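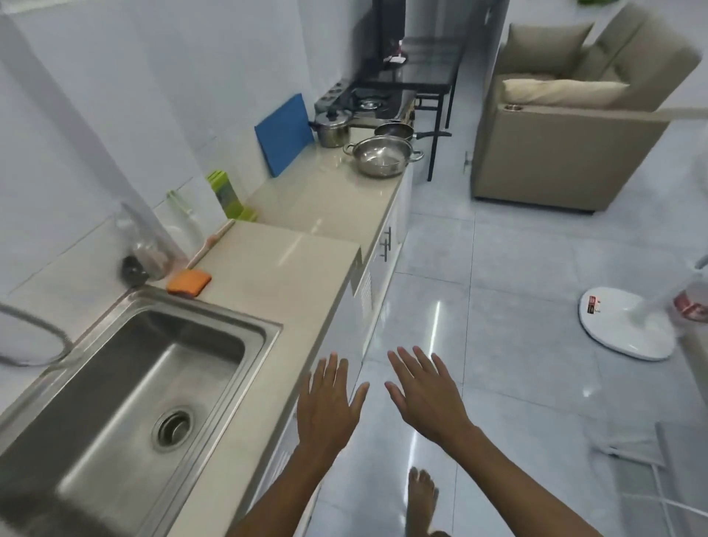 Section 4. Clearing and wiping down a stone counter

Read this before you open the Morisine cleaner. The label says one pass does everything. We have our doubts, and the steps below assume you will need more than one.

4.1 Before you start

1. Turn off every burner and let the stove cool. If you cooked in the last hour, go do something else first.

2. Empty the sink. A deep basin hides a lot of cutlery, and you will want the room for rinsing.

3. Move the pots. The usual advice is to wipe around them, and that is how you get a ring of grease the exact size of a saucepan. Put lidded pans on the stove once it is cold, or on a towel on the table. Turn long handles away from where you walk.

4. Take down anything leaning on the wall tile, such as a cutting board. Water collects along the bottom edge and stays there.

Note: You do not have to clear the whole counter at once. On a long one, do the sink end first and work toward the stove.

4.2 Wiping down

5. Brush crumbs into your hand or a dustpan. Don't push them into the sink and trust the strainer. It catches the big pieces and lets the rice through.

6. Wet a sponge with warm water and a little dish soap. Wring it out hard.

7. Wipe from the wall toward the front edge. Rinse the sponge whenever it starts leaving streaks.

8. Only now, if there is still a mark, use the Morisine. Two sprays on a cloth are plenty. The bottle claims 1,000 sprays; Fabian Ammann kept a tally on ours and got 1,067, so at least that part holds up.

9. Leave it for 2 minutes, then wipe again with plain water. The label calls this rinse "optional." It left a tacky film on our test counter when we skipped it.

CAUTION: Do not use vinegar, lemon juice or bathroom descaler on stone unless the people who installed it say you can. Plenty of websites will tell you it is fine. They will not be paying for the new top.

CAUTION: Keep spray away from a lit burner, and off anything you eat from.

4.3 The back corner of the sink

10. Lift out the sponge, the brush and whatever bottles live behind the basin. Wipe under each one.

11. Wash the bottom of the soap pump. It is nearly always the dirtiest thing there.

12. Dry the seam between the sink and the counter with a cloth.

Note: "Self-drying" sponge holders have not impressed us. Yu-ting Lai tried the Arstead one for all of April and went back to standing the sponge on its edge.

4.4 Putting things back

13. Dry the counter fully before anything goes on it.

14. Return the pans you use every day and find a cupboard for the others. If a cupboard door has a vent grille, don't pack things tight against the back of it.

15. Wipe up drips on the floor right away. Glossy tile is slippery when wet, more so in bare feet.

For stains that survive all this, see Section 6. Skip the polish offered in the same box until you have read 6.3.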